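ok so I have now been on the Stollden ferry run with my laptop for 17 days this trip and I have opinions about working away from home, sorry in advance

number one, the cabins on the overnight boat are lovely but the desk is the size of a dinner tray. I did a whole spreadsheet with it sitting on the bunk and me on the floor. My neck is still cross with me

Rernholm is much better! The library there opens at 8, the heating works, and a desk for the day is free if you sign the book. Bring your own mug though, the paper ones go soggy in 14 minutes flat

also pack your own power strip and whatever adapters you need, I won't hear a word against this. One wall socket per room is normal up here

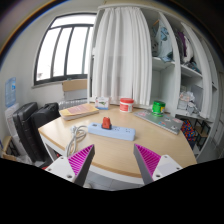 Taheri replied that the library is fine until the school groups come in at 2, and that the upstairs room at Brunby is quieter and has a kettle. Noted!! I'm off to Brunby on the Monday boat then

anyone know if the Brunby bakery still does the cardamom buns? Last April they were gone by ten and I've been thinking about them ever since

oh and buy the 30 day ferry pass if you're staying more than a fortnight, it's 94 dollars and you can use it on the little harbour boats as well (I paid single fares for the whole first week like a goose)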